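Chapitre 4 – Montrer une tâche au robot : démonstration à la main et télécommande

Rappel du chapitre précédent : une politique apprise par imitation ne vaut que ce que valent les démonstrations. On s'occupe maintenant de la manière de les produire. Le TP se fait en binôme, salle Trultden.

4.1 Deux familles de méthodes

Dans la télécommande, l'opérateur pilote le robot à distance, avec un bras maître, une manette ou un casque. Les mouvements enregistrés sont ceux du robot lui-même, donc exécutables par construction. En contrepartie, l'opérateur sent mal le contact, le retard gêne les gestes fins et il faut immobiliser un robot pendant toute la collecte.

Dans la démonstration à la main, on tient directement une pince instrumentée et on fait la tâche soi-même. Une caméra solidaire de la pince filme ce que verrait la caméra de poignet du robot. La trajectoire est reconstruite ensuite. On va plus vite, les gestes sont plus naturels, mais rien ne garantit que le bras pourra les reproduire : limites articulaires, vitesses, collisions avec le bâti.

Le guidage physique (on prend le bras par le poignet et on le déplace) sera vu au chapitre 5. Il n'est pas au programme du TP.

4.2 Le point de vue de la pince

La caméra embarquée voit les deux doigts et la zone qu'ils encadrent. C'est souvent la seule image donnée à la politique, avec l'ouverture de la pince. Avant d'enregistrer, on vérifie donc que les deux doigts sont visibles et que l'on distingue bien les garnitures de l'arrière-plan. 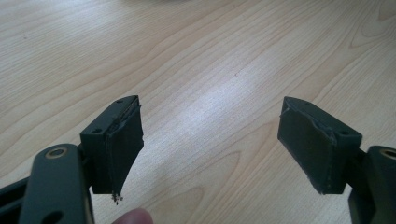

La politique apprend aussi l'apparence des doigts. Si on change les garnitures au milieu d'une série, on le note dans le cahier et on ouvre une nouvelle série. Même chose pour l'éclairage : un reflet large sur le plateau efface la texture et la reconstruction de trajectoire, qui s'appuie sur des points fixes du décor, devient moins stable.

L'ouverture se calibre en deux mesures, pince fermée puis pince ouverte en butée. Entre les deux, on interpole. Une garniture usée fausse légèrement la valeur fermée, il faut refaire la mesure après chaque remplacement.

4.3 Tâches à deux mains

Avec deux pinces, chaque main a sa propre trajectoire et il faut les exprimer dans un repère commun. L'erreur de position relative compte davantage que l'erreur absolue : si les deux mains se décalent ensemble de quelques millimètres, un passage d'objet d'une main à l'autre réussit encore.

Les deux flux doivent aussi être synchronisés. Le logiciel Clultero date chaque image à la réception et non à la prise de vue, ce qui introduit un retard différent pour chaque caméra. On le mesure une fois en début de séance et on le corrige à l'export.

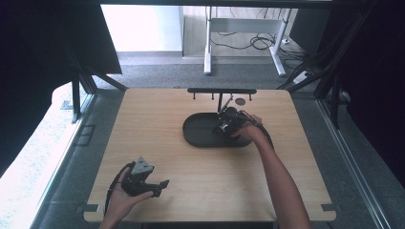 Fig. 4.2 – Poste à deux pinces tenues à la main, vue de tête. Au centre du plateau, le bac ovale noir.

La vue de tête sert à relire les essais et à repérer les mains qui se croisent. Dans le TP, elle n'est pas fournie à la politique.

4.4 Consignes pour une démonstration

Partir pinces ouvertes, hors du bac. Marquer un arrêt bref avant la fermeture. Garder les doigts de la main hors du champ de la caméra de pince, autant que possible. Ne pas corriger un geste raté en cours de route : on termine l'essai, on le marque « échec » et on recommence.

Faire varier la position de départ des objets d'un essai à l'autre. Une série où l'objet est toujours au même endroit donne une politique qui vise cet endroit, objet ou pas.

Vérifier le passage des câbles avant chaque série – un câble qui tire modifie le geste.

4.5 Combien d'essais ?

Le jeu Hiltell, utilisé pour le TP, contient 452 démonstrations à deux mains après tri. Pour une tâche plus variée, prévoir jusqu'à 3 000 essais. Le tri compte autant que le volume, voir la feuille de N. Bainbridge sur les critères de rejet.

4.6 À préparer pour le TP

Lire la section 2 du polycopié Szűcs (changements de repère). Écrire la transformation qui donne la pose de la pince gauche dans le repère de la pince droite, puis dire ce qu'elle devient si le repère commun est déplacé. Apporter le cahier d'essais, une ligne par démonstration.

Le compte rendu est à déposer en décembre, un seul fichier par binôme.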